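Vimholm Opens Its Robotics Hall to Visitors

The Vimholm Institute in Prumberg opened its robotics hall to the public in April, giving visitors their first look at a program on the handling of clothing and other soft goods. Doors opened at 11 a.m., and 40 places had been set aside for guided tours.

The demonstrations centered on ordinary household items. Soft materials remain difficult for machines because they change shape each time they are touched, and a belt threaded through a pair of jeans adds stiff leather and metal to a piece of loose fabric. Staff members were on hand at the table during the demonstration and took questions between sessions.
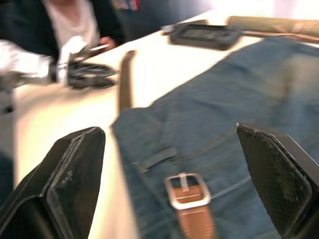

Theda Kramer said she had expected the machines to be faster, but that the slow pace made it easier to follow what they were trying to do with a buckle. She added that she would like to see the same task attempted with a winter coat.

The program, known as Otine, studies how two robot arms can share work at a single table. According to the institute, the current phase covers 13 everyday tasks, with clothing among the most demanding. Partners in Trình are preparing a similar set of tasks, and the two sites intend to compare their methods later in the year.

Jörg Eichhorn welcomed guests on behalf of the institute and thanked the town for its support. The hall stands on the grounds of a former cloth market dating to 1717 – a connection noted in the opening remarks.

A second open day is planned for the fall. Schools wishing to arrange a group visit may contact the institute's front office.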